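Week 4 – Reading a room before you fill it
Notes to go with Monday's class, Introduction to Community Exhibitions
Prepared by Marina Liapis

Hello again, everyone. I promised I'd write up the part of the lecture where I ran out of time and started talking at double speed, so this is a slower version of it, with a few bits I skipped altogether. Please read it before the tutorial, and bring your floor plan, even if it's only a pencil sketch on the back of an envelope (some of the best ones are).

Walking in cold

We began with the old Belay hall at Tavovport, which many of you have visited by now. I asked you to stand in the doorway and notice where your feet wanted to go. Most of the class drifted left, towards the windows, and a few went straight down the middle and then stopped, looking a little lost! Both are worth writing down. Visitors follow light, and they follow other visitors, and they'll walk past a very good label if it sits on the dark side of a bright doorway.

Adelmo Guerra's chapter in your reader calls this first stretch of floor the "landing". He'd have you leave it nearly bare. I go along with him most of the way, though in a small hall you may not have the space to be so generous, and a single large title with plenty of air around it will do the same work.
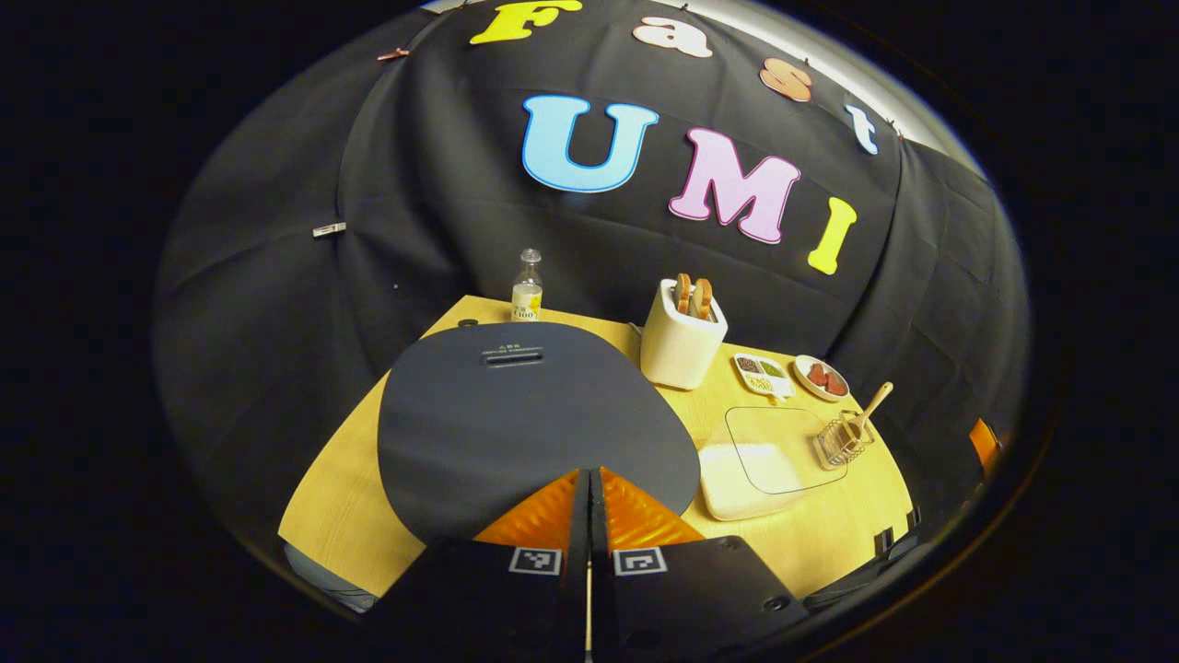
Letter size comes next, and I'd like you to be braver with it than you think you need to be. Print your heading on ordinary paper, tape it to the wall at home, and go and stand at the far end of the hallway. If you're leaning forward, go up a size. Colour matters too, of course, but the difference between light and dark matters more, and a pale grey title on a cream wall will vanish by four in the afternoon once the sun has moved around.

How many words?

The Delten local history show had over 4,000 words on its walls when Aldo Mazza first hung it. He has been very good-humoured about letting me use it as a teaching case every year. The second version came down to 3,000, and he still felt it was heavy going, so he moved the longer stories into a printed booklet beside the bench. People sat down with it. Some of them stayed until closing, reading bits aloud to each other – a lovely thing to walk in on.

For your own project, I'm asking for 13 labels at most. Read each one aloud to somebody who doesn't know the subject, and if you stumble, the sentence is too long. I do this with my own labels and I stumble constantly.

For the tutorial

Fahad Farooqui will be taking the Herer group, and everyone else is with me in the usual room. Please have ready:

Your floor plan, with the doorway and windows marked
One title, printed at full size
Two draft labels, one short and one you're having trouble with

The extra reading is Shaohua Hao on seating and tired visitors. It starts on page 177 of the reader and it's a cheerful piece, so save it for the bus. If you can't open the file, send me a note and I'll leave a paper copy at the front desk for you.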